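Visit to the Cendero manipulation lab, Plistau
2018-10-20

Cendero opened its robotics lab in Plistau to visitors in October, and I went along with a group of engineers from packaging and food handling firms. The tour was led by Farhad Salehi, who runs the grasping work, and Ghazal Shokri, who looks after the recorded data.

The lab is on the second floor of the old Benítez building. There is one long room with the arms and a smaller one with desks and screens. We were given the method first and the robots second.

The group is studying how an arm can learn to pick things up from what a small camera at the wrist sees. A person guides the arm through a task, the camera and the joint positions are recorded, and a network is trained on the result. Their current set holds 3,000 recordings. Salehi said most of the effort went into varying the table: the cloth, the dishes, the objects and where they are placed. Earlier sets were made on a bare bench, and the trained arm did poorly as soon as anything was put under the objects.

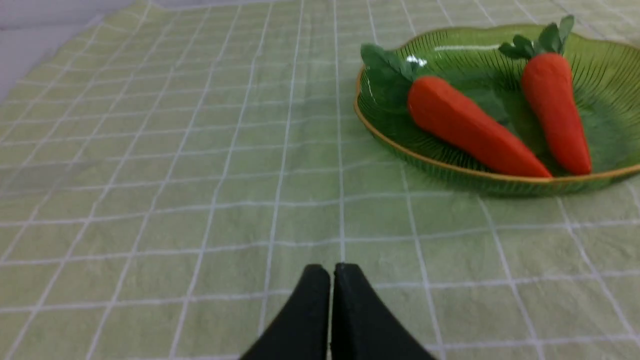 Patterned cloths were the hardest part, according to Shokri. A regular grid changes size in the view as the wrist moves, and folds bend the lines. Glass dishes add highlights that shift with the camera angle. The first network tended to close its fingers too early over a glass rim. The group went back and recorded 559 more runs with glass and patterned fabric, and the early closing mostly went away.

The result they presented came from a test of 726 attempts, using objects the network had not been trained on. They compared two versions, one trained on the bare bench only and one on the varied tables. The second did better on every surface, including the bare bench. Declan Lynch, from our group, asked whether it was simply a matter of having more data. Salehi said both versions were trained on the same number of recordings. A paper is being written.

Soft toys are used for many of the runs. They survive a hard squeeze and can be used again the next day. Babak Bahrami asked about real produce, and the answer was that it is planned but not started.

Questions took longer than the tour. The next visit is limited to six people and places can be requested at the Cendero front desk.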